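Porier Arm Kit: Progress Report, August
Prepared by Llinos Hopkin for Bundisov

Review status
We have logged 198 of 400 planned desk-sorting trials with the kit. Setup notes are with Sang Lã.

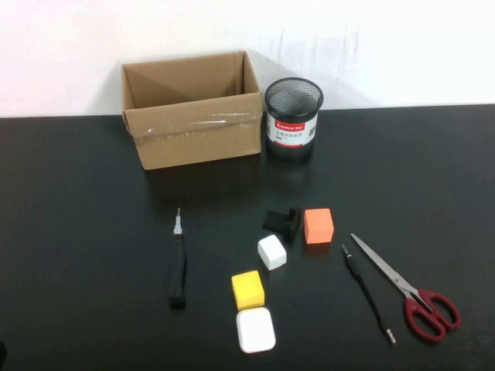 Desk items with box and pen holder

Pen holder task
Eetu Ojala wants a smaller approach step over the mesh holder. Settings are in his sheet, row 224.

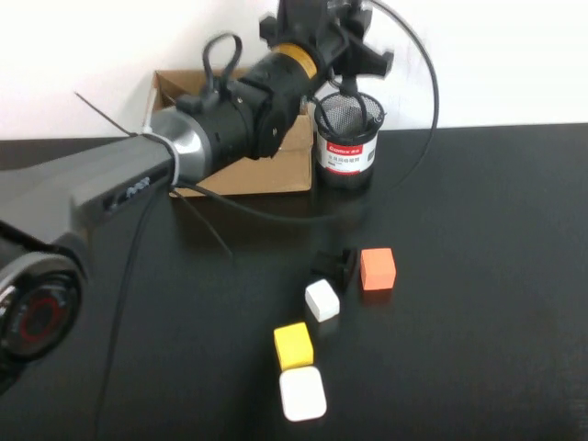

Next period
Finish the remaining trials and get a quote for spare gripper fingers.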